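Bench 6 open-case inspection: desktop towers
Plemden Community Repair Room
Checked by Imani Van Dusen, comments typed up Wednesday evening

Before you open the side panel
Power cord out of the wall: OK
Power button held down for a few seconds after unplugging: OK
Wrist strap clipped to bare metal: OK. Ignacio found the spare strap behind the radiator, so we have two again, and I'm so pleased!
Drinks off the bench: needs work. I know it gets chilly in here come November and a cup of tea is a comfort, but please use the window shelf.

Inside the case
Processor seated, socket lever down: look at this one before anything else, and look straight down on it with the lamp pulled over. If the cooler is off, please don't lay tools across the board, and don't touch the top of the chip with your fingers if you can help it.
Cooler fitted before any power-on: no exceptions, not even for "just a second to see if it posts" (you know who you are, and I'm fond of you anyway).
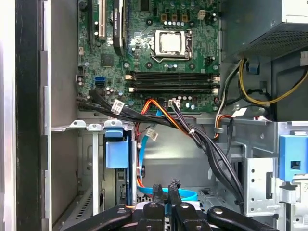

Memory slots: note how many are filled and write it on the job card, even when the answer is none. Ha-rang spent most of an afternoon hunting for sticks that had never come in with the machine, and a word on the card would have saved her the trouble.
Graphics card: upright and fully in its slot, screw in at the bracket. Write the name down if there's one printed along the edge.
Cables: tied together and kept well away from any fan. If there are label tags on the bundle, leave them on, please, even the grubby ones. They're a great help to whoever puts it all back.
Power supply: dust out of the mesh with the soft brush. The box itself stays shut. We don't open those here, ever.

Closing up
Screws counted back into the dish: OK
Tower tagged and on the low shelf: not done, shelf still to be cleared. I'll bring boxes.

Next check: Rungnapa Tanasarn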